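4.2 Self-reported cleaning in shared gyms

Claims about how often members wipe down equipment rest almost entirely on what members say. The Drovach survey put a single question to 567 people and took the answers at face value. We doubt that this can be done. "Wiping" covers anything from a quick pass to a firm rub over the whole pad (Figure 3), and the survey did not ask which was meant.

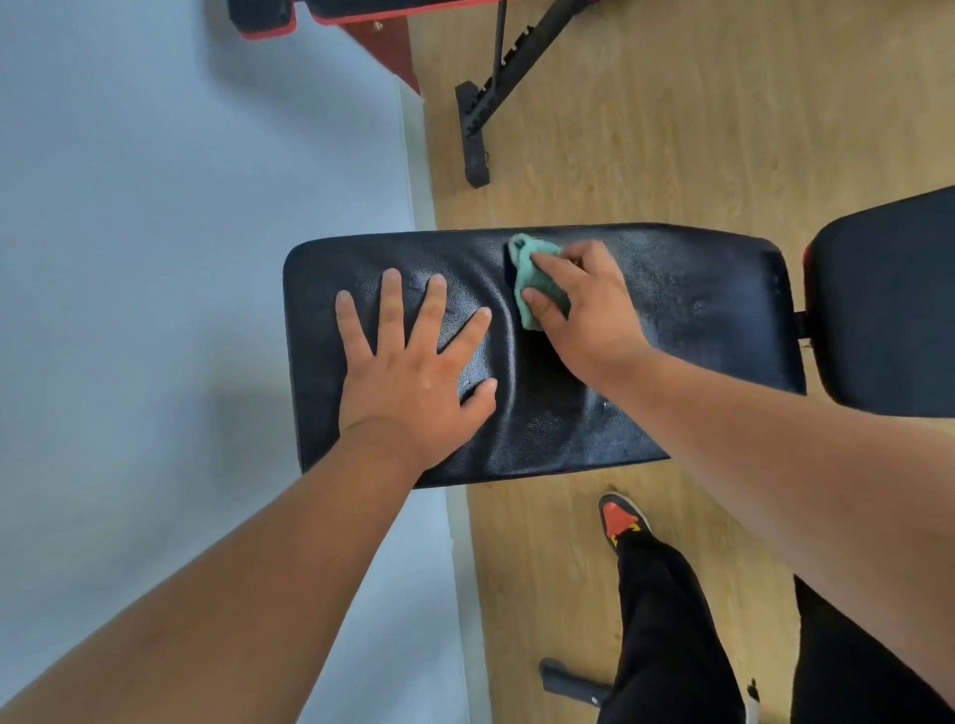

Figure 3. Wiping a black padded bench cushion with a green cloth.

Lukoševičius makes a stronger case with diary entries from 200 members in Saltimness, yet the diaries ran for only 16 days in May – too short a time for habits to settle. Members who know they are keeping a diary may also clean more than usual.
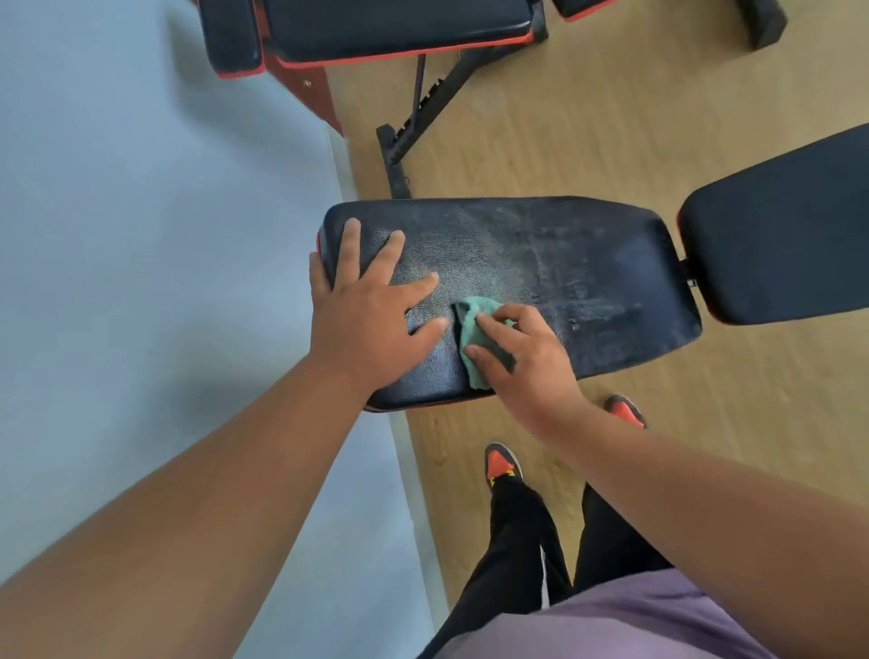
Ozoliņš reads the same entries as proof that posted signs work. We see no grounds for this. Signs went up at all sites in the same week, so there was no group left to compare against, and 30 of the diaries stop before that point.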